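Wodine Rondido – Two-Arm Teleoperation Station

Order code 3084

The Rondido is a complete station for teaching manipulation tasks by remote control. An operator holds two hand controllers, the arms copy the movement, and the station saves everything as a demonstration ready for training. It ships as one unit with both arms, grippers, head camera, controllers and recording software.

Most buyers use it for tabletop work: sorting, placing, inserting, folding, handing an object from one gripper to the other. The operator can stand beside the station or work from another room on the same network.

How a demonstration is recorded

Set the objects out and press the left foot pedal. Recording starts when both controllers leave their rests. Do the task at whatever speed is comfortable and press the pedal again to save. A long press on the right pedal throws the take away and does not advance the counter. Joint positions, gripper opening and camera video are stored together under one time base, so there is no separate alignment step.

Operators new to the controllers should plan on 15 practice takes before keeping any. Insertion tasks need more than pick-and-place – the last part of the approach is where most takes get discarded. 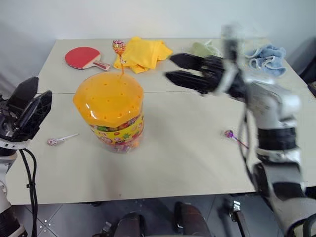
Candy jar task, head camera view. The holes in the lid take lollipop sticks.

Small items with thin sticks or handles are a good test of a new operator. Start with the gripper scaling at half, so that a full squeeze of the trigger closes the fingers halfway, and raise it once grasps are steady. Change the starting layout between takes. A policy trained on one layout tends to fail when an object is moved.

Hand guiding

Either arm can be switched to hand guiding from the wrist button. The arm goes light and can be pushed through the motion directly. This mode suits slow tasks and fixed waypoints. Both arms can be guided at once, but it takes two people to do it well. Head camera video recorded in this mode will include the hands of whoever is guiding.

What is included

Two arms with parallel grippers
Head camera and mount
Pair of hand controllers with rests
Dual foot pedal
Recording computer with Trisstead software installed
4 spare finger pads

Table not included. Any flat, rigid surface of the right height will do.

Software

Trisstead replays any take on the arms or on screen, trims the ends, and exports to common training formats. Takes can be tagged by operator and by task. The current release, out in July, adds side-by-side playback.

Related products

Danladi wrist camera kit, order code 2110. Fits either arm without tools.

Ordering and support

Lead times and quotes: Despina Ristić, sales
Setup and operator training: Junpei Tanabe, applications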